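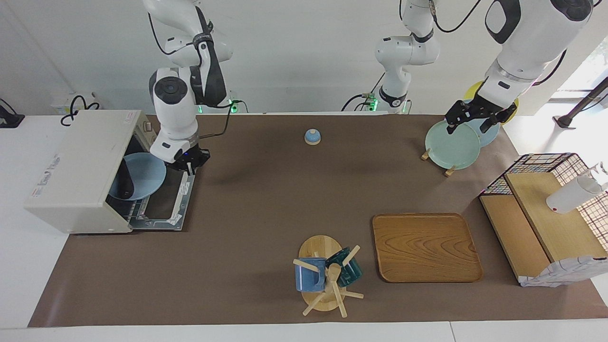
How often must the gripper fingers be checked during a comparison?
Before every change of gripper, and again after each 300 cycles, with the arms stopped.

Geltbridge bench, two-arm cell, gripper comparison
Checklist with comments, April

1. Emergency stop within reach of the operator. OK.
2. Cables of both arms free to move through the full range. OK. Comment: watch the loop on the left arm when the wrist turns.
3. Left gripper, Vainio fingers, closing on plate rim. OK at the low force setting. Please do not raise it without asking.
4. Right gripper, Trosuvell fingers, approach to oven door. To repeat. Comment: the path comes too low for my taste - I ask for 2 cm more.
5. Oven unplugged from mains. OK. It is used only for reaching tests.
6. Paper mat flat, no folds under the objects. OK.
7. Mugs hang fully on their pegs before start. OK.
8. Finger screws tightened. Left OK. Right: 2 screws were a little loose, now corrected.
9. Controller log saved. OK, last run is number 241.

Open point: Largate has still to send the spare finger pads. Until then item 4 stays open.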